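Progress report to the equipment fund, September 12, 2020
Prepared by Waltraud Schnyder for Hermine Ammann
Subject: trial of the Gremard hand-held gripper kit

We have had two kits on loan from Gremard for seven weeks. The work so far has been table laying and the handling of cutlery, as agreed in the plan.
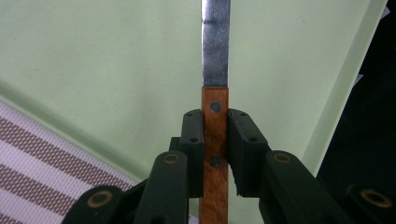
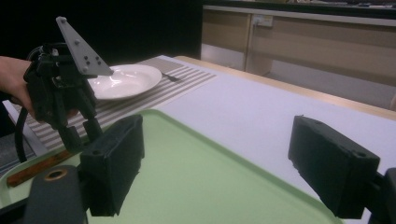

First picture: a knife held by its wooden handle. Second: the table with the green tray, plate and fork.

We have recorded 1087 handling runs against a target of 100 per task, and every task on the list has passed its target. The files go to Nägeli, who check them and return a list of runs to repeat. The last list was short and we cleared it within the week.

The kit is simple to use and new staff learn it in a morning. Flat handles give little trouble. Thin forks are harder to pick up from a mat, and people slow down there. The finger pads wear sooner than the Gremard leaflet suggests — we have asked for a price on spares and have no reply yet.

Anulell offered a similar kit with softer pads. It costs more and the loan period is too short for a fair test, so I have not taken it further.

Spending is within budget. The one cost we had not planned for was a replacement cable, bought through Gekley.

I ask for approval to keep both kits until December and to order spare pads once the price comes in. The next stage adds bowls and cups.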